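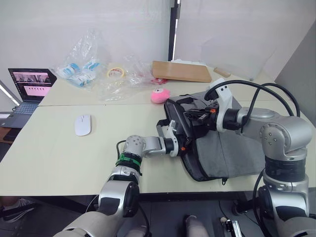

The Luvik cell with both arms on the bag task.

Cell Technician, Two-Arm Bench (full-time, on site)
Posted 6 June 2022

Verkmont is looking for a person to keep one robot cell alive. One cell, two arms, two grippers, and more cable than anyone remembers ordering. The cell is called Luvik. It spends its days opening bags and picking things up, and it spends its nights, as far as we can tell, loosening its own screws.

What you'd be doing

Mornings start with a check of both grippers: finger pads, mounting screws, travel from open to closed. Then the cable runs. The arms bend in every direction and the cables would prefer not to, so you'll be re-tying, re-routing and sometimes apologizing to a connector. After that you home both arms, check the wrist cameras and sign the log. It takes 30 minutes if the last shift left things tidy. Plan for longer.

Once a week you recalibrate the arms to the tabletop. Every 4 weeks you pull the finger pads and decide whether they have another month in them.

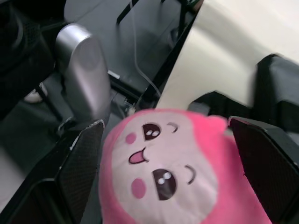
Soft objects are hard on pads and harder on patience. A plush toy gives way when you squeeze it, so force settings that suit a box are no use, and lint gets into any texture you give it. You'll keep a settings sheet for each object and defend it from people who "just changed one thing." The log, a program named Nedeo, holds 2,163 entries. Some are even spelled correctly.

What we need from you

Two years of hands-on work with machines that move. Comfort with a torque wrench, a multimeter and a crimping tool. Enough scripting to read an error message before restarting everything. Clear written notes – we will ask for a sample.

Nice to have: experience with parallel grippers, small hands.

What you get

$3,890 a month, health coverage, a decent chair, and a spare parts cabinet with labels that are mostly true. You report to Tươi Phí, who built the first version of the cell and would like to stop fixing it. Start date is in July.

To apply, send a resume and one page about something you repaired twice to Tumaini Langat at the Verkmont front office. Please put "Luvik" in the subject line.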